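Chapter 6
Looking After the Hand-Held Gripper

Set-up, pads, caps and the end-of-shift check

What this chapter covers

Fitting and lining up the two fingers. Changing the pads. The screw caps and what goes on behind them. Cleaning. What to write down and when. Faults in the grip itself are here too, faults in the recording side are in Chapter 7, don't go looking for them here.

You'll need Chapter 5 fresh in your mind, mainly the part on zeroing. If you skipped it, go back. A gripper that hasn't been zeroed will pass half the checks in this chapter and still be wrong.

Before you start

Tool off. Cable out if yours has one. Clear bit of bench, a tray for small parts, a lamp you can move. Reading the pad surface under a ceiling light is guesswork, the ridges only show when the light comes in low from the side.

Tools for this chapter:
Small hex driver set
Soft brush, old toothbrush will do
Lint-free cloth
Mild soap and lukewarm water
Feeler gauge
Spare pads, one pair per tool
The log sheet

No solvents. No spray polish. No kitchen degreaser, however tempting after a day of handling crockery. The pads go shiny and hard and after that they are only good for the bin.

6.1 The tool as it comes out of the case

At the Cirnberg workshop the training sets come in pairs, one for each hand, and they are kept as pairs for life. Left and right wear differently. Most people hold with one hand and steady with the other, so one set of pads does the hard work and the other just touches things. Swap tools between pairs and the log sheet stops meaning anything.

First look, in this order. Body, then fingers, then pads, then caps. Same order each time so you don't miss one when you're tired.

Body. Run a thumb along the frame and inside the open cutouts. Feeling for hairline cracks, mostly at the corners of the triangles where the load turns. A crack you can feel with a nail means the tool is out of use. Not taped, not glued. Out. Crumbs and grit lodge in the cutouts as well, brush them clear before you go on, otherwise they end up in the slide.

Fingers. Open fully, close fully, slowly. Should feel the same all the way. A gritty patch in the middle of travel is dirt. A stiff patch at one end is usually a finger that's gone back on slightly twisted. A loose patch anywhere is a worn bush and that's a workshop job, see section 6.7.

Pads. Look for glazing, tears at the edge, lifted corners. Press each corner with a fingertip. It should stay down when you let go.

Caps. All there, all flush, none turning freely under light finger pressure. Colours vary across a single tool, especially an older one, because replacements come from whatever batch is in the drawer. Colour tells you nothing about fit. Check by touch.

6.2 Why plates

New starters ask why the acceptance test in this book uses crockery and not the neat little test block in the case. Short answer, the block is too kind. Flat faces, dry, light, square. Any gripper can hold it, including ones that should be in the repair bin.

A stack of plates is a rude sort of load. The rim is curved, so only part of the pad meets it. Glaze is smooth. The weight sits well out from the fingers and tries to turn the whole stack in the grip. And the plates can slide on each other, even when the outer two are held firmly. If your pads are glazed or one finger is a touch out of line, a stack shows it up in seconds.

It's also nearer to the real work. The Rullix household jobs are nearly all tables, sinks and cupboards. Nobody is going to be paid for picking up test blocks.

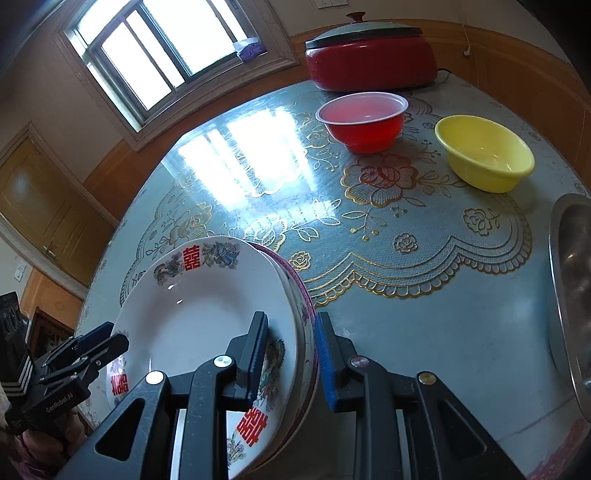 Grip a stack with one finger inside and the other against the outside of the rim, pads facing each other, and bring the pressure on gradually. Don't snatch. Snatching chips glaze, and chips cut pads. Once the pressure is on, tilt the stack a little and hold it. You are feeling for creep, the slow turning of the load while your hand stays still. Healthy pads don't creep. If you feel any, lower the stack, let go, and go to 6.4 before doing anything else.

Keep it low over the table while testing. A hand's width is plenty. Folded towel underneath if the crockery matters to anyone.

Patterned table covers and shiny ones are fine to test over as far as the grip goes. They do matter for the recording side, glare especially, and that's all in Chapter 7.

6.3 Lining up the fingers

Fingers out of line is the commonest fault and the one most often blamed on something else. People change the pads, then change them again, and the tool still drops things.

Close the fingers until the pads just touch. No pressure. Hold the tool up to the lamp and look through the gap edge-on. You want an even line, or no line. A wedge of light, wide at one end, means one finger is sitting at an angle.

To correct it:

Open the fingers halfway.
Back off the finger screw on the side that looks wrong. Half a turn, no more, you don't want the finger coming away in your hand.
Close until the pads touch and let them settle against each other.
Hold them closed and nip the screw up.
Open, close, look again.

If the wedge has moved to the other end you've overdone it. Back off and repeat. If it hasn't moved at all then it's probably the other finger, which catches everyone out at least once.

The screws go into a plastic body. Nipped up means nipped up. The workshop sees more stripped threads than every other fault together, and nearly all of them come from somebody giving it a last little tweak for luck.

6.4 Changing pads

Pads come in pairs and are changed in pairs. One new and one old will grip unevenly and you'll be chasing an alignment fault that isn't there.

The log allows 900 grips on a pair before they are due. That is for dry work. Wet crockery, soapy hands, anything with oil on it — change them early, going by feel. A pad that still looks fine but creeps under a stack is finished, whatever the log says.

Taking off. Warm the pad between your fingers for a moment, then lift from one corner and peel slowly, low and flat, not straight up. Straight up tears it and leaves half the adhesive behind. Rub off what's left with a dry thumb. Patience, no blades. A scratched finger face stops the next pad seating.

Putting on. Wipe the face, let it dry properly. Pad goes on with the ridges running the same way as the one you took off, so look before you peel (yes, everybody forgets). Line up one short edge, lay it down from there, press from the middle outwards. Then close the fingers on a folded cloth and leave them be while you do the caps.

Check alignment again afterwards. New pads are thicker than old ones, so a tool that was right before may not be right now.

6.5 Caps

The round caps cover the joints. They keep dirt out and stop the fastening behind from walking loose. That's the whole job, but a missing cap turns into a seized joint sooner than you'd think, flour being the worst for it, then sugar.

Clean round the edge first. Turn out by hand or with the flat tool from the case. Look at what's behind, dry brush if it's dusty, replace. Hand tight. If a cap won't start by hand then it's crossed, so take it out and begin again.

Put each one back where it came from. They bed in to their own seat. Lay them out on the tray in the same shape as they sit on the tool and you can't go far wrong.

No oil behind the caps. The Nowicki bench guide, which some of you will have been trained on, says a drop of light oil. That was written for an older metal joint and dosen't apply to these.

6.6 End of shift

Do it while the tool is still out. It won't get done in the morning.

Brush out the cutouts
Wipe the body with a damp cloth, then a dry one
Wash pads with soap and water, fingertips only, pat dry
Open and close twice, listening
Check caps by touch
Fill in the log
Back in the case with fingers slightly open

Fingers open matters. Left shut overnight the pads take a set from each other and you'll get a flat spot by the end of the week. Don't put anything away damp either. The foam in the case holds water for days.

Check the tool label against the case label before you close the lid. Left in left, right in right.

6.7 When to stop and send it in

Yours to fix: dirty slide, worn pads, loose cap, finger out of line.

Not yours: cracks in the body, stripped thread, play in the bush, anything that rattles when shaken, any tool that has been dropped on a hard floor even if it looks all right. Tag it, bag it, and it goes to Trallden with the log sheet folded inside. Without the log sheet they send it back untouched, which loses you a fortnight.

Write the tag properly. "Broken" is no help to the person opening the bag. Which finger, what load, wet or dry, what you've already tried. Two lines will do it.

Terms used in this chapter

Creep: slow turning or sliding of a load in a grip that hasn't changed.
Glazing: a pad surface gone smooth and shiny.
Nip up: tighten until it just resists, then stop.
Set: a lasting dent in a pad from being left under pressure.
Wedge: the uneven gap seen between closed fingers when one is at an angle.

Bench exercise 6A

Work in pairs, one tool each. Back off one finger screw on your tool, set the finger slightly wrong, tighten it and swap with your partner. Find the fault by feel first, using a small stack of plates, then confirm with the lamp. Put it right, repeat the stack test, fill in the log. Then swap back and check each others work before moving on to 6B, where the pads come off.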